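Epoxy floor still sticky in one corner of the garage, do I have to strip the whole thing?
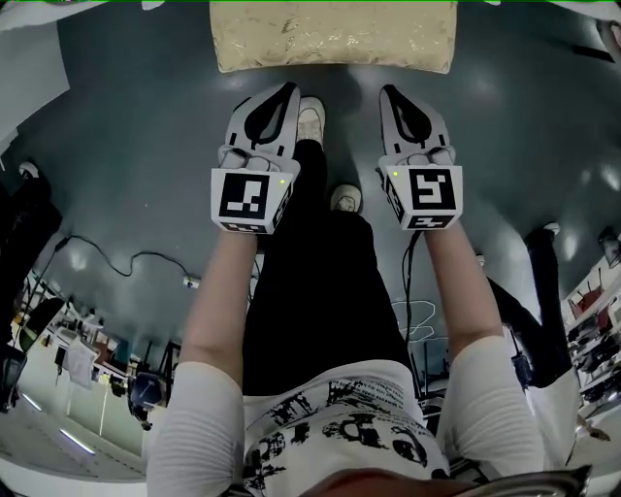
The floor color, dark teal gloss

Did my garage floor in October with a two part kit, Kenari, the dark teal. Temps were fine when I started. Floor was etched, rinsed, left to dry overnight, then rolled on in two batches. Most of it came out great and you can park on it no problem. But the back corner by the water heater never got hard. Its not wet exactly, more like tape. Push a thumbnail in and it leaves a dent, and the dent stays.

Things I already tried - a space heater pointed at it for a whole weekend, a fan, and wiping it down with denatured alcohol. The alcohol took a bit of color off on the rag and that was it. Called the store, they said give it more time. It's had plenty of time.

The sticky part is 17 square feet, I measured it with tape on the floor. Whole garage is 273. Really do not want to grind all of that. Can I just coat over the corner? Or will the soft stuff underneath mess up the new layer? Also would like the color to match, since the rest looks good and my wife finally likes something I did out there.

Kit was the last of the second batch in that corner if that matters. I may have scraped the bucket. OK I did scrape the bucket.

posted by garagedad_tom, 03/01/2025

Rocío Esteban

Scraping the bucket is your problem. The stuff stuck to the sides and bottom never gets mixed right, so you rolled on resin with hardly any hardener in it. More time won't fix that. Heat won't either. It can sit there for years and stay gummy.

Don't coat over it. I did that on a laundry room once and the top layer wrinkled and then peeled up in sheets. Had to do it twice.

What you want to do is take off only the bad part:

Tape off the corner, go a few inches past where it feels soft, into the good hard floor.
Scrape with a wide floor scraper, the long handle kind with a fresh blade. Soft epoxy comes up like old gum. Change blades a lot.
Whatever is left, wipe with acetone on rags. Gloves, door open, and turn the water heater OFF first, pilot too if it's gas. I mean it about the pilot, those fumes travel along the floor. Rags go outside flat to dry, not balled up in the trash.
When its down to bare concrete, sand that and the taped edge with 80 grit. Vacuum. Wipe again.
Mix a new small batch, pour it into a SECOND clean bucket and mix again. Then roll.

Pouring into the second bucket is the part everybody skips. Leave whatever clings to the first one alone.

For the color, get the same kit and check the batch number on the can if you still have the old one. Mine was off by a hair but you'd have to get down on your knees to see it. If it bugs you, stop the patch at a control joint so the line looks like it's supposed to be there.

Check the small kit sizes too. Mixing part of a big one by eye is how you end up back here. If you have to split one, weigh it or use a marked cup, and go by the ratio on YOUR can.

mikeyd_floors

just throw a rug on it lol. or put a shelf there. its by the water heater who is looking

Iida Tikkanen

Agree with Rocío on nearly all of it, couple things to add.

Check that the water heater isn't weeping. Damp slab can do odd things to a coating too, usually bubbles or cloudy patches but not always. Tape a square of clear plastic to the bare concrete after you scrape, leave it 15 or 16 hours minimum, a full day is better. If there's drops under it, don't recoat yet, find the water.

Also I would not use acetone near a gas heater at all, pilot off or not. Made me nervous just reading it. I used a soy based stripper - Sterik was the one our hardware store had. Slow. Left it on 8 hours under plastic and it scraped off fine. You do have to wash it well after, dish soap and a stiff brush, rinse, rinse again, otherwise the new coat wont stick either. Then let it dry out properly before you sand.

And feather the edge. If you leave a hard lip where the old floor starts you will feel it with a broom every single time. I know because mine has one.

Small patch like that, one afternoon of work plus the waiting. Keep cars off for as long as the can says, dont rush that bit.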